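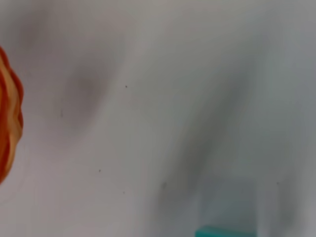

2 min read

Home | Notebook | Rigs | People | Search this notebook Go

30 January 2019 - teleop demos, wrist view

Continued with hand-guided and remote demos on the Troltitar arm. Sơn Lý on the leader handle, me on the log. Task is still pick from the white surface, place, back off to the start pose.

Wrist stream at close range is soft. Orange-red item at the left edge, teal strip at the bottom, pale surface over nearly everything else. The two gray shadows are wide and have no hard edge. Along part of its length the right one is darker than anything near it, so a plain brightness threshold will take it for an object. Do not use one.

Clear-looking piece above the teal strip has very low contrast against the surface. The teal is the only part of it I would trust as a cue at this distance. Small dark specks on the surface also show up - wipe down before the next block, then recheck. If they stay in the same pixels when the arm moves, clean the lens too.

Settings today:
Exposure fixed at 4000 (driver units). Auto exposure off.
Episode 419 is the first with the new handle scaling. Do not mix with earlier ones.
Log closed at frame 2713 of that episode.

Handle scaling is now 2 to 1 for the last part of the approach. Sơn prefers it. My own runs were slower with it but the path has fewer corrections near the grasp. Hand-guided runs are still smoother on the approach and worse on the release, where the operator tends to push the wrist sideways.

Open:
- focus distance on the wrist lens. Set for the start pose, wrong for the grasp.
- Vương mount has play in the lower screw. Shim or replace.
- ask Wilgate for the longer cable before April.
- store gripper width with each frame, currently only at start and end.

Sumolitz workshop notebook | Contact | © 2019 Sumolitz | Back to top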